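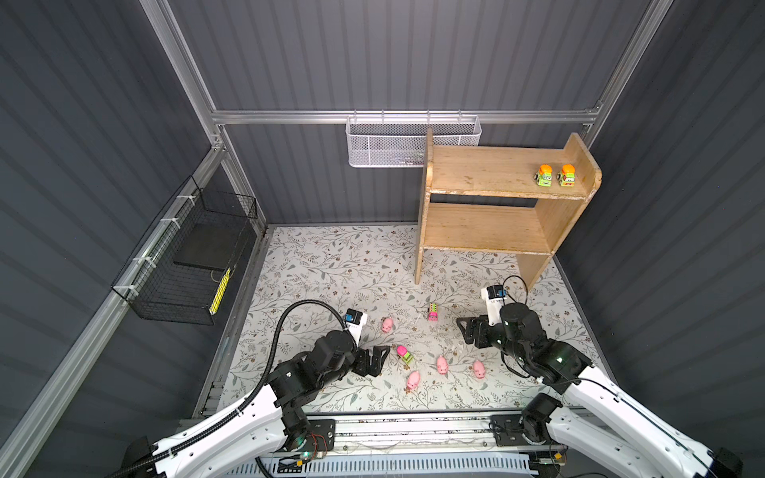
How to run your first week with a two-arm cell (and keep the people you already have)

We sort returned toys at Ashour, in the back half of a building in Orbridge whose front half sells carpet. Last February the company put in a pair of arms for the cars and the pigs. Management called it a rollout. The bench team called it several things. I was the one told to write the instructions, and the version below is the one people use, which means it has been argued over, crossed out and in one place stepped on.

It assumes your cell is installed and somebody qualified has signed it off. If it isn't and they haven't, go and have a coffee.

Before you start

You will need a printed shift card, a pen that works, a bin for rejects, and one person per shift whose name is on the card as cell lead. One person. We tried two and got a very polite standoff over who should clear a jam.

Decide what happens to the bench jobs, and tell people before the machine moves. Ours were told by a slide that said "freed up for higher-value activity." It took Efe Etim, who had run the bench for longer than the slide's author had been alive to making slides, most of a lunch hour to get anyone to say what the activity was. It was inspection, repairs and looking after the cell. That could have been on the slide.

Step 1. Let the bench team pick the first job

Ask them which task they would most like to lose. Ours said cars: pick them up, set them on the shelf, face them forward, do it again until your shoulders file a complaint. Nobody fought for that one. If you start with the job people like, such as testing the squeakers, you deserve what you get.

Step 2. Write down how a person does it

Have someone who is good at the job do it slowly while someone who isn't writes it down. Expect surprises. Our written procedure said "place cars on shelf." The real procedure included turning each one to face out, leaving a finger's width between neighbors, and ignoring the lower tier on short runs. None of it was on paper anywhere.

Give this list to whoever sets up the job in your software. We use Prelleck, and it has a comments box. Fill in the comments box.

Step 3. Agree on what "done" looks like

Tape a picture of a good result next to the stop button. Pick one that matches the job on the card. On a cars-only run the pigs stay where they are, and a new cell lead needs to know that this is fine and that there is no call to reach in and tidy.
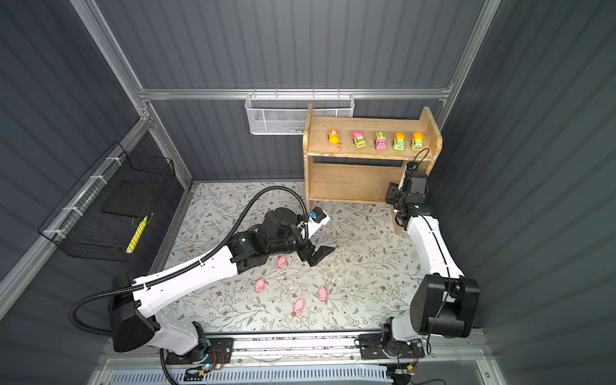
Cars-only run: five on the top tier, facing forward. Leave the pigs on the mat alone.

Step 4. Practice stopping it

Every person on the shift presses stop at least once on day one, including the supervisor. Then they restart it from the card without help. We found that two of the restart steps were in the wrong order, and that the supervisor had been holding the card upside down with great confidence.

Rules for reaching in:
Stop first.
Wait until both arms are still.
Say "hands in" out loud. You will feel silly for a week.
Say "hands out" before anyone touches restart.

Step 5. Do the quick check every 2 hours

Look at the mat, the shelf and the two baskets. Make sure the shelf is square to its marks. Look at the cables, and if one is rubbing on anything, stop and call maintenance. Initial the card. Please don't initial the whole column at 8 a.m. We can tell.

Step 6. Rewrite the breaks
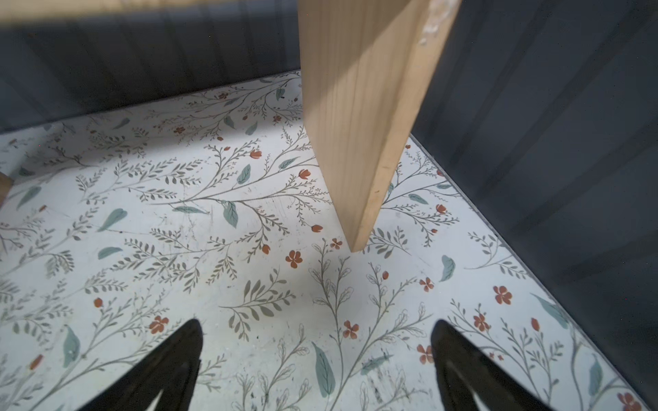 Breaks used to sort themselves out on the bench, since six people working side by side can cover for one another without a meeting. A cell lead working alone can't, and for most of our first month the cell lead ate lunch standing up with one eye on a monitor. Put a relief name on the card next to the lead's name, and teach the relief to read the wrist view before taking over. They should find both black fingers in the picture, spread wide when the gripper is between picks, and check what they are pointed at. Have them look at the mat as well. Ours has faint scratches and grayish marks on the print, and a relief who doesn't know that will spend a whole break reporting them. Write the known marks on the back of the card. There is a pale scuff on the wood that has been reported often enough to have a name, which I have been asked not to publish.

Step 7. Change the targets, in writing

Our old target was 600 toys a shift for the bench. When the cell came in, somebody left that number alone and moved half the bench to repairs, and then there was a puzzled email. Set one number for the cell and another for the people. We settled on around 200 inspections a shift for the inspection table. Repairs has no number, after Efe pointed out that a wheel takes a minute and a music box takes until Thursday.

Log the cell's stops too, and log them against the cell. For a while ours were entered under the name of whoever was on duty, so the most careful lead had the worst record in the building.

Step 8. Pay for the new job

Running the cell is a different job from the bench, with more reading and more blame. If your cell lead gets bench pay, you will shortly be looking for another cell lead. We lost a good one to Pladari across the road before the rate was changed. The rate is now changed. She sends us postcards, from across the road.

Common problems

An arm has stopped and nothing looks wrong. Read the message on the screen before you call anyone. All of it.

People keep straightening the toys by hand. Go back to Step 3 and check that the taped picture matches the run.

The team won't go near it. Ask them why, one at a time and away from the cell. In our case the answer was mostly hours, and once we published the hours through the spring the stop button got a lot less lonely.

Someone has named the arms. Leave it. You have a shift to run.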